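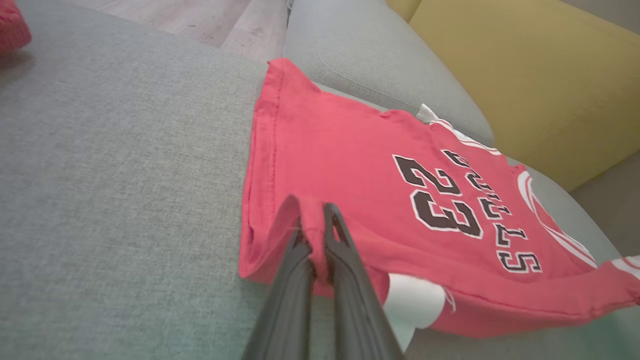 How often should the lint filter be cleaned?
After every load. A clogged filter lengthens drying time and can trip the thermal cutoff.

4.2 Cleaning the filter (Harkia 515)

1. Press Stop and wait for the drum to come to rest.
2. Open the door and pull the filter straight up.
3. Unfold the filter and wipe off the lint with a dry cloth.
4. Every 11 loads, rinse under the tap. Let it dry fully.
5. Refit the filter until it clicks.

CAUTION: Do not run the dryer without the filter.

NOTE: Printed sportswear should be dried inside out on Low. Do not use High on printed numbers or lettering.

NOTE: The Service light comes on after 2,000 hours. See 6.1 to reset it.

Replacement filters: Midatano part 100.

Rev. 3/19/24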